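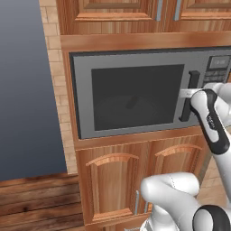 Microwave task in the Feltik kitchen scene, gripper closed on the door handle.

Feltik 2 review: a planning and control toolkit for simulated kitchens

Feltik is a motion planning and control package for single-arm manipulation, sold by Emusbridge with a set of simulated household scenes. I have been using version 2 since June, mostly on articulated objects: cupboard doors, drawers and the microwave. I paid for the standard licence myself.

What you get

The package has four parts: a planner, an impedance controller, a task editor and the scene library. The planner and controller are compiled libraries with Python bindings. The task editor is a desktop program. The scenes load into Feltik's own simulator, and they can be exported, although you lose the joint friction settings when you do that and have to type them back in.

Installation took most of a morning. The installer wanted an older version of a geometry library than the one on my machine and stopped without saying which. The answer was in the release notes for a previous version. After I set up a clean environment it went through the first time.

Opening the microwave

I used the microwave as my main test. The handle is a vertical bar that stands off the door on short mounts at each end, so there is a gap behind it but not a generous one. A finger has to go into that gap and the other has to stay out of it, and the finger pads end up very close to the door panel. Planners that pad every collision shape by a fixed margin will tell you the grasp can't be reached.

Feltik handles this with what it calls contact zones. You mark a region of the object where the margin drops to zero for named links of the robot. In my case I marked the handle and the strip of door beside it, and allowed contact for the fingers only. The elbow and forearm still keep their full clearance from the lower cabinets, which matters in this scene as the arm comes in from the right and the elbow hangs low in front of the cupboard doors.

I ran 200 trials from randomized start poses. The planner found a path to the grasp in all but 9 of them. The failures were all starts with the wrist already near a joint limit. Version 1, with the same starts, would often find a path and then swing the elbow through a long arc to get there. The paths are shorter now and look more sensible, and I have stopped adding waypoints by hand.

Pulling the door

Reaching the handle is the easier half. Once the gripper is closed the hand has to follow an arc set by the hinge, and any error in the hinge estimate turns into side load on the fingers.

You can give Feltik the hinge axis from the scene file or let it estimate the axis from the first bit of motion. With the axis given, the door opened fully in 97 per cent of the trials that reached the handle. With the estimator on, results depended heavily on the stiffness setting. At the default stiffness the gripper slid along the bar early in the pull and the estimator took the slip as door motion, so the axis it came up with was in the wrong place. Lowering the lateral stiffness to 50 per cent of the default fixed most of this. The manual does not mention the setting in the chapter on doors. It is in an appendix on the controller.

I would like to see a slip check before the estimator accepts a sample. I wrote a crude one that compares finger position with the handle pose, but of course on hardware you don't get the handle pose for free.

Perception

The perception module is the weakest part. It takes a rendered camera view and returns handle candidates with a grasp direction for each. On the microwave it was reliable. On the wooden cupboards it sometimes merged the two silver handles that sit close together at a pair of doors, and returned one candidate in the middle, where there is nothing to hold. Turning down the clustering radius separates them. It then has to be turned up again for longer handles, and there is no way to set it per object from the editor. I do it in a script.

Task editor

The editor shows a task as a row of blocks: approach, grasp, pull, release. Each block has its own controller gains and stop conditions. I found it clear and quick to learn. Dragging a block does not always redraw the ones after it, and undo skips gain changes altogether. I lost an afternoon of tuning to that and now save a copy before changing anything.

Logging is good. Every run writes joint states, planned path, commanded force and the planner's reason for rejecting candidates, all in one file. The viewer colours the path by clearance, which made it easy to find where the elbow was passing too near the lower cabinet.

Support

I sent two questions to Emusbridge. Yu-na Kang on their support desk answered both within a day and confirmed the undo fault. The stiffness question came back with a working settings file attached.

Compared with Plistness

I used Plistness for the same sort of work before this. It is cheaper and its perception is better, particularly on small handles. It has no equivalent of contact zones, so tight grasps mean editing collision meshes. If your work is mainly picking up loose objects I would stay with it. For doors and drawers I prefer Feltik.

Ratings

Planner: very good
Controller: good, once tuned
Perception: fair
Editor: good, apart from undo
Documentation: fair

I have not run Feltik on a physical arm yet. The trials above are all simulated, and I will add to this review when I have hardware results.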